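From: Marty
To: gromen-users
Date: 16th June
Subject: Re: [gromen-users] Grip force drift on long items after glove change

On the Holledgate list host the original got clipped, so I am quoting the parts I am answering.

> We changed both hand covers on our Gromen in January and since then
> the right hand closes later than the left on anything held at two
> ends. Short items are fine. On long items the left takes up the load
> first and the item rolls. We re-ran the finger zero twice. No change.
> Firmware is 1224. Is this a tendon problem or a calibration problem?

Probably neither. Check the wrist offset before you open the hand.

The finger zero only sets where each finger thinks "open" is. It does not touch the offset between the two wrists, and that offset is what the two-handed close uses to decide when both hands have arrived. If a wrist was unseated to get the old cover off, the stored offset is stale. A short item hides the error because the hands are close together and the arms are nearly symmetric. A long one does not.

Order of work on ours:

1. Power down the arms, leave the controller up.
2. Check the wrist collar on each side for a gap. Push it home and retighten. Ours had a gap on the right that you could get a fingernail into.
3. Look at the cable run along the upper arm. It should have slack at the elbow with the arm straight. If it pulls tight, it drags the wrist as the arm extends.
4. Power up, run the finger zero on both hands.
5. Run the wrist pair routine (menu 93, not the one under hand setup).
6. Save, then restart the controller. The save does not take effect until the restart.

After that, test with something long and a bit soft. A rigid tube will pass when produce fails. We use napa cabbage on the Grallaler shelf rig, one hand at the leaf end and one at the base, held at a slant across the body.

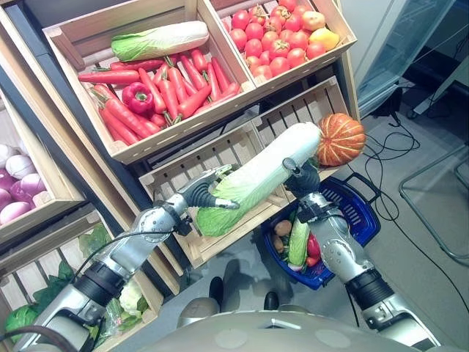
Two-handed hold on napa cabbage, left hand on the leaves, right hand on the base.

The leaf end gives under the fingers and the base hardly does, so the two hands will never report the same closing position. Do not try to match them. Compare the arrival flags in the log instead. If the flags agree and the item still rolls, then look at the tendons.

> Is it safe to raise the grip limit on the right hand to compensate?

I would not. We tried it. Default on our unit is 141 and raising it bruised the stock and did nothing for the timing. The limit caps the force at the end of the close. Your fault is at the start of it.

> Does the pair routine need the fixture bar?

Yes. Without it the routine will run and will report a pass, but it writes whatever spacing the arms happened to be at. Clamp the bar, check that both palms are flat on the pads, then start. If you have lost the bar, do not save.

One more item for the maintenance sheet: the printed manual lists the cover change and the wrist offset on separate pages with no cross reference. I have penciled a note on ours. Anyone doing covers should treat step 5 as part of the job.

If it still drifts after the restart, post the close log for both hands, from the same hold, along with the offset values before and after. Plain text please, the list strips attachments.

Marty
Holledgate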